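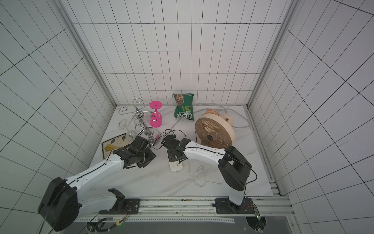
Session 9: Where do odd things live?

Set reading: Petek's chapter on "homes for objects". Read it with some doubt. He claims every item in a house has one natural place. Try that with a desk fan, a power strip, a framed picture and a bag of cheese and onion crisps.

Points to argue on Wednesday

- Hanging a wine glass upside down on a rack is said to keep dust out. Fine, but does a pink plastic one earn the same treatment?
- Petek would store a fan by season. I doubt many of us do – mine stays out until June comes round again.
- Is a picture laid flat "stored", or only put down? He never says.

Written task: 70 words on one object Petek's rule fails to place. Hand in to Styliani Panagiotou, room 12.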